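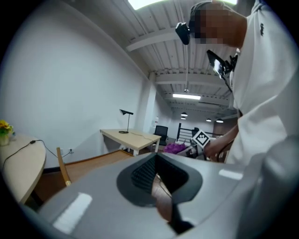

Tissue Engineering Reading Group, Sedudano Institute
Minutes of the meeting held 2019-10-05, small seminar room
Chair and minutes: Mahnaz Hosseinzadeh
Apologies: two received, both before the start.

1. Minutes of the September meeting
Agreed with one change. Item 4 had us "welcoming" the cartilage results. The word used at the time was "noting", and it has been put back.

2. The Benítez paper on lab-grown tracheal lining
The Chair gave a short summary. The authors grew a sheet of airway lining cells on a collagen backing and placed it in rabbits with a damaged windpipe. They report that the sheet took, that the tiny hairs on the cells were beating, and that the animals breathed normally.

The meeting was less sure. There were 19 animals in all and the paper follows them for 20 days. Scarring in the windpipe can take a good deal longer than that to show itself, so "no narrowing seen" does not tell us much. It was also pointed out that the comparison group had no graft of any kind. A bare collagen backing might have done just as well, and without that arm we can't say what the cells added.

One member felt this was harsh on a first study and that the staining was very clean. The Chair agreed the staining was clean. She asked whether whoever scored the slides had known which animal was which. The methods section is silent on this.

The press notice says the work "brings replacement windpipes within reach". The paper makes no such claim, and its last paragraph is fairly modest. It was felt that the authors should have read the notice before it went out, if they didn't.

Action: Chair to write to the corresponding author about the scoring and the missing comparison.

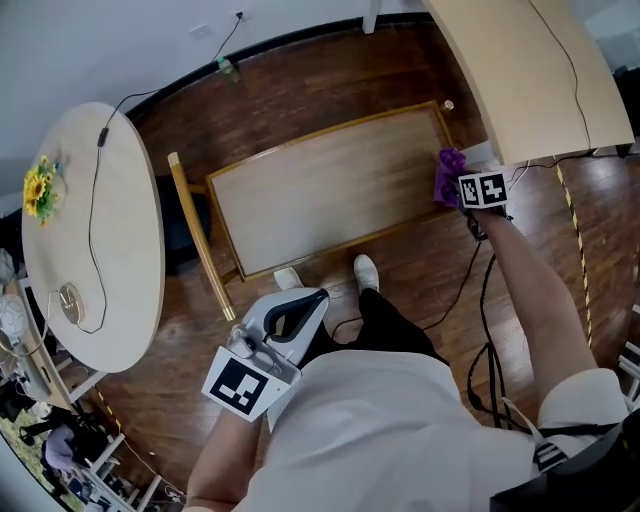
3. Drorex growth gel
The trial pack has arrived with a leaflet. The leaflet says cells grow "up to 2 times faster". Faster than what is not stated, and "up to" covers a slower result too. The quoted price is 934 pounds for the starter set, before delivery.

Views were mixed. Those who do the daily feeding of the cultures would like anything that shortens the week. Others remembered the last gel, which was going to do the same and mostly grew mould. Agreed that no order is placed until we have run our own side-by-side test with the present gel, same cells, same incubator, counted by someone who hasn't been told which dish is which.

Action: test to be set up using the trial pack only. Results to come to this group before anyone speaks to the sales office.

4. Tesik database
We have been asked to add our airway samples to Tesik. No objection in principle. The consent forms for the older samples say "this study", and Tesik is plainly a different one. The suggestion that donors "wouldn't mind" was not accepted. Only samples taken on the newer form may go in, and the rest wait for advice from the ethics office.

5. Any other business
The freezer log has gaps again. Please write the time as well as your initials.

The next paper is on grafts for the vocal folds in older patients. Copies will be sent round, with the supplementary tables this time.

Date of next meeting to be confirmed by email.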